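Slide 4 -- What Cluvex is selling

Good moment to slow down. The offer from Cluvex is a hand-held gripper kit plus a table-clearing skill trained on what you record with it. Price per seat is on the handout. Lăcrămioara Neagu ran the trial for us at Gridum, and I'm borrowing her notes.

Their brochure says 300 recordings per task is plenty. We made 459 and I still wouldn't sign. Say that plainly, then pause.

Point at the cups lying on their sides. A paper one, a plain white one, a matte salmon-pink one with its wider end to the right. The sales demo used identical mugs, all upright. Ask the room which looks more like their kitchen.

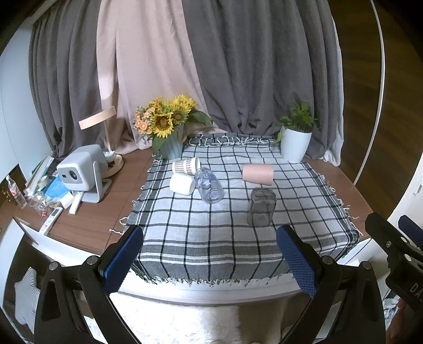 Slide 5 -- Questions to put to the vendor

Who owns the recordings? The contract took 16 pages to not tell us.

What counts as a success? Hooman Khosravi asked twice and got two definitions -- read both aloud.

Does the skill carry over to a different tablecloth? They said "in most cases." Ask for the cases.

Skip the Tamar comparison if we're running late. Leave time for the December renewal terms.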